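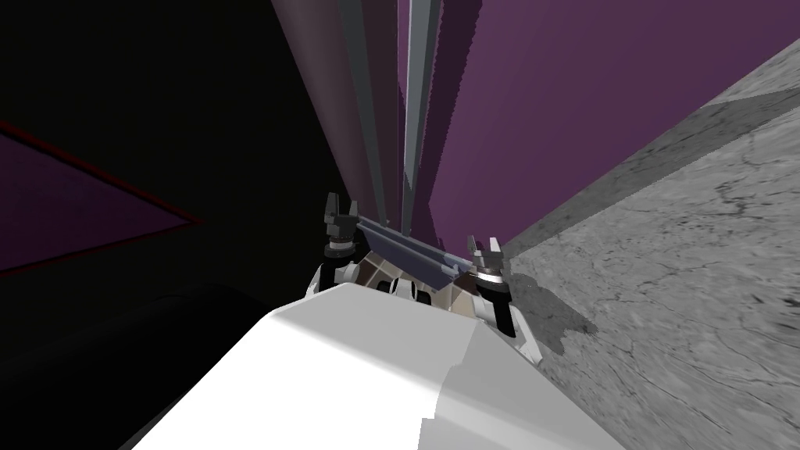 How many trials does it take to tell two grippers apart?
More than the schedule allows, as a rule. When the success rates are close, a few hundred per side will give a ranking, and the ranking may still flip.

The test plan for the Havside comparison allowed 400 trials per gripper. The engineer had written it in June, in the Bokville office, and had left the section on stopping rules for later.

There were two candidates. The Noh was a two-finger parallel gripper with forked tips. The Findo had flat padded tips and a wider stroke. Both were modeled on the same arm, with the same controller gains, and both were asked to do the same thing: pick up a slim bar, lift it, turn the wrist and hold for five seconds. A trial passed if the bar moved less than two millimeters in the grip.

At the end of the first block the Noh was ahead by three passes. The engineer noted this and queued a second block with a new random seed. At the end of the second block the Findo was ahead by four.

The manager asked which one to order.

"The result is not stable," the engineer said.

"Add them up."

"I did. The Findo leads by one."

"Then it's the Findo."

The engineer went back and read the contact settings. The friction value for the forked tips came from a data sheet. The friction value for the pads came from an email, and the email said the figure was for dry steel. The bar at Havside was painted aluminum. The engineer changed both values to the same conservative number and started again, with the arm speed reduced by a tenth to match the real controller's limit.

The new run was left going overnight. At 2 a.m. it stopped at trial 1,980 with a solver warning. The log showed the bar leaving the grip at a speed no bar had ever reached, passing through the floor and continuing downward. Under the pass criteria this was a failure. The engineer considered whether it was a failure of the gripper, and opened a new column in the results file called "other."

By the time the run was complete there were 3,065 trials, of which 107 were in the new column. Most of them belonged to the Findo. The pads were modeled as soft bodies and the solver did not like soft bodies at that time step. With the column removed, the Findo was clearly better. With the column counted as failures, the Noh was clearly better. The engineer wrote both sentences into the report, one under the other, and looked at them for some time.

Halving the time step doubled the run length. The engineer halved it anyway and wrote to the manager that the report would be late.

"How late?"

"Nine days."

"Havside wants to bolt something on by Thursday week" – the manager stopped and checked the calendar – "or whenever the adapter plates come. What would you bolt on?"

"The plates fit either one."

"I know they do."

The engineer pulled up the camera view of the wrist from one of the Noh trials and let it play. The fingers closed. The wrist turned. The bar stayed where it was. Then the engineer played a Findo trial from the same start position, and the bar stayed where it was there too.

"The Noh," the engineer said. "It has fewer parts to model."

"Is that a reason?"

"It's a reason I can write down."

The manager wrote it down. The purchase request went out a little after four, for one Noh and a spare set of tips. The half-step run continued in the background with eight days and some hours remaining, and the engineer went back to the test plan and started on the section about stopping rules.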